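Search this site Type and press Enter

Speaker notes: Where does the drive go while you're holding the other one?
Hakim Hidayat, short session, 20 minutes plus questions

(Start before the slides are up. People are still finding chairs and that's fine.)

Hi everybody, I'm Hakim, I look after the storage for Urkamard, so if you've ever had a folder vanish and come back, hello, we may have emailed. I'm going to talk about putting things down. I know! Big topic. But I swapped a lot of drives this year and the swapping part is easy. You press the latch, you pull the handle, you slide it out. Then you're standing there with a hard drive in one hand and a replacement still in its bag, and you look for a flat spot.

Ask the room: where do you put it? Wait for hands. I've heard top of the rack, the floor, under the arm, and one person who said "in my hood" (tell that one slowly, it got a laugh in Ayaaba).

OK, the flat spot. My flat spot for years was a cart. The cart had my laptop on it, a screwdriver, coffee that shouldn't have been there, and a stack of drives lying on top of each other label side down. Labels down is how I put a dead drive back in. I pulled it out, turned around, answered a question, turned back, picked up the one on top and slid it home. Took me 22 minutes to figure out why the rebuild wouldn't start. I blamed the firmware first, of course.

(Pause here. Drink water.)

So what I want is something to stand a drive in. On its edge, one slot, label where I can read it. I don't care if it's pretty. Mail sorters are OK if you're on a budget, the wire kind, but the wires are too far apart and the drive leans. Dish racks, same problem, and please dry it first. A printed holder is nicer and if you've got a friend with a printer you can be done by the weekend. Measure with the caddy on! My first one from Flurusetti fit the bare drive perfectly and the caddy not at all, so I had a very nice holder for something I never hold. I still have it. It's full of pens.

Things to think about when you pick or make one (don't read all of these out, pick whatever the crowd likes):

Handle out to the side or up top, so you can grab it without pinching the drive. I like a bright handle. You'd be amazed how much faster you find it in a dim aisle.

Room between slots. I want fingers to get in there.

Which way the label faces. Choose one direction and stick to it, and tell the next shift.

Small slots for the small stuff are great if you use them. Adapters, a USB stick, the little screws in a cup. If you don't use them they fill up with gum wrappers, so keep an eye out.

Where the thing stands. At hand height, near the bay you're working on, and away from your elbow.

Cables. This gets its own minute. We had 270 patch cables on the Stukau move and I can tell you that the loose ends are what catch you. A connector hanging at eye level is going to get bumped. A loop that swings down behind your work is going to get hooked by a caddy sooner or later. Tie up what you can before you pull anything, it takes less time than finding out which one you unplugged. I carry hook-and-loop strips, a whole roll, and I hand them out like candy. (There should be 200 on the table by the door, take a few. Take ten. I bought too many.)

If someone asks about labeling: masking tape on the caddy, fat marker, the word OUT. Done. Don't write it on the drive maker's label, you'll want to read the serial number later and you'll have scribbled right across it. Ask me how I know.

If someone asks about static: yes, wrist strap, and I'm happy to chat after, it's a whole other talk.

Last slide, leave it up during questions: 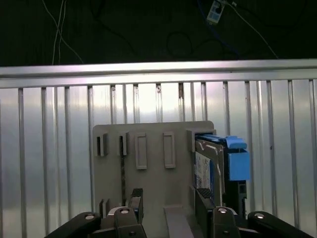

Stukau, December

One drive in the holder, on its edge, in the big slot at the right, with the blue handle sticking out the side. Point at the handle first, then the white label, which faces left. I love that you could walk up and take it by the blue part. The other openings are smaller, and the two shallow frames next to it have nothing in them. Then go up to the cables hanging over the rail and ask which one people would tie back first. My vote is the white-and-blue connector. Somebody always picks the black loop, and I let them argue it out while I find my marker.

Contact Hakim Hidayat | Copyright Urkamard, all rights reserved | Back to top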